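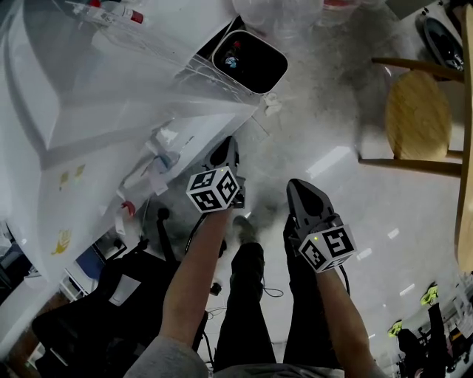

Both grippers held over the tiled floor.

Last updated January 21, 2023
Reading time: 3 min

4.2 Importing lab results into Rorau

Use this section to load liver panel results for a new study group.

1. Log in as site coordinator and open Studies > Jolunstead.
2. Select Import, then choose the results file. Each file can hold up to 2188 rows.
3. Match the ALT, AST and platelet columns to the fields on the right.
4. Enter the upper limit of normal used by your lab.
5. Click Check. Rows with missing units turn yellow.
6. Correct the yellow rows and click Save.

Note: Patient codes must have eight characters. Leading zeros count.

Caution: Saving replaces any earlier import for the same visit. Export a copy first.

For locked visits, write to Teodora Angelovski at the data desk.

We use cookies to remember your settings. Accept | Manage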